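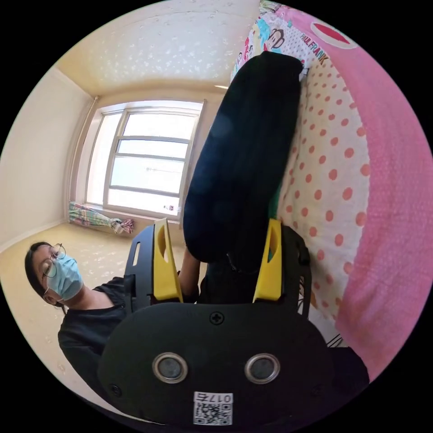
Bedding work with the hand-held grippers, bedroom set

How to handle bedding by the Andine house rules

Shabnam Usmani wrote the first version of these rules for Gresovum in December, on one side of paper. Daniyal Butt has since added to them, so they now need a staple.

1. Check the number on the gripper label against your sheet before you pick anything up. Two grippers with neighbouring numbers are very easy to swap, and sorting it out later is very dull.

2. Pinch cushions and other padded things near one end, and keep your free hand away from the fingers. Yellow plastic looks friendly. It will still nip you.

3. Tie hair back and tuck in anything that dangles. Masks are worn where the household asks for them, over the nose as well.

4. Go in square to a comforter, with both fingertips touching the cloth before you close.

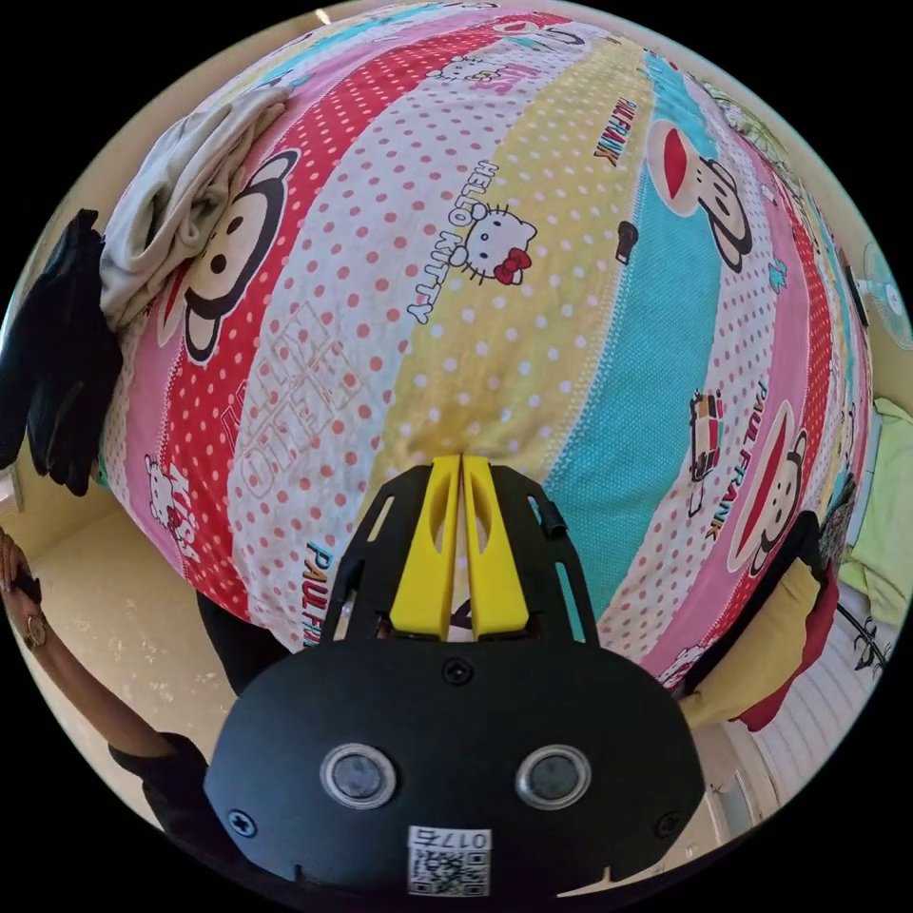 Close slowly, and take a fold no thicker than you could hold between finger and thumb. If you get a fistful, let go and start again – wrestling with it is not a recognised technique, though it remains a popular one.

5. Keep the round sensor windows clear of fabric while you lift. Wipe them after every 100 grasps, using the dry cloth and not your sleeve.

6. Write down the drops. Ternholm logged 921 grasps without a single one, and was politely asked to do them again.

Questions about rule 6 go to Daniyal, who has heard most of them.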